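Marble Gray, Pink-White Boards and One Very Useful Wire Rack

I'd been wanting to talk to the woman behind the Toft work corner ever since a friend sent me the link, and in February she finally had time for a call (between a dentist visit and a delivery, she told me, so I talked fast!).

The first thing I asked about was the boards. Whitewashed, vertical, with a bit of pink in them. "The pink divides people," she said. "My sister thinks it looks like a beach hut. I bought a bundle from Osance for 183 dollars and I'd have been sick if I hated it, but I love it. Gray on its own makes me feel like I'm at the bank."

She put them up vertically after trying a few the other way on the floor. "Sideways it felt like a crate. Going up, it felt like a room, even a tiny one."

And the marble pattern on the tabletop? She laughed. "I wanted a plain one. Julon had this for 37 dollars less, so now I have marble. Crumbs disappear on it, so you do have to wipe it even when it looks clean." 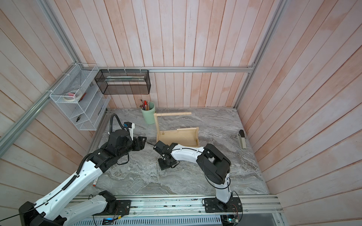 We got on to storage, which is my favorite subject, and she was happy to go on about the white wire rack on the left wall. It has slanted compartments, and she swears by the slant. "Flat shelves, I pile things up and forget them. With these I can see what I've got." She'd looked at a closed cabinet from Solasitz first, but it was over 200 dollars and she didn't like the doors.

I asked whether she'd change anything. She thought about it for a while. "The color of the screws, maybe. And I'd sand the ends of the boards before putting them up, I got so many splinters."

Then her doorbell rang, and she went off to sign for her delivery.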